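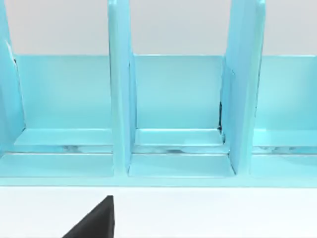

How long should you keep old letters?
As long as you'd still want to read them on a wet Sunday, plus a year for luck.

I've been asking myself this since March, when my aunt moved to a smaller flat and handed me 385 letters in carrier bags. Most were from her old penfriend, Armelle Delaunay, who wrote from Nantes every fortnight and never once remembered to put the date on. Try sorting those! I went by stamps, then by ink colour, and finally by the name of whichever dog was being sick. 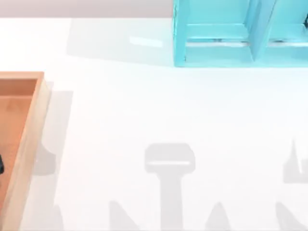 Image: Utia

I gave myself a weekend and needed 24 days. You sit down to file one letter and suddenly it's dark and you know everything about a wedding in Angers (the band got lost, the uncle sang instead, two cousins still aren't speaking). My aunt rang most evenings to ask where I'd got to, and then spoiled the next bit.

Fabrice Gautier, who teaches evening classes in family history near me, told me to pick three letters from each year and let the rest go. I managed it for the first year and then cheated – badly. The Christmas ones stayed, and so did anything with a recipe in it.

What did go was the envelopes, apart from the ones with lists scribbled on the back. One just says "string, candles, ring Paul". My aunt has no idea who Paul is, and she's asked me to look through the last bag again.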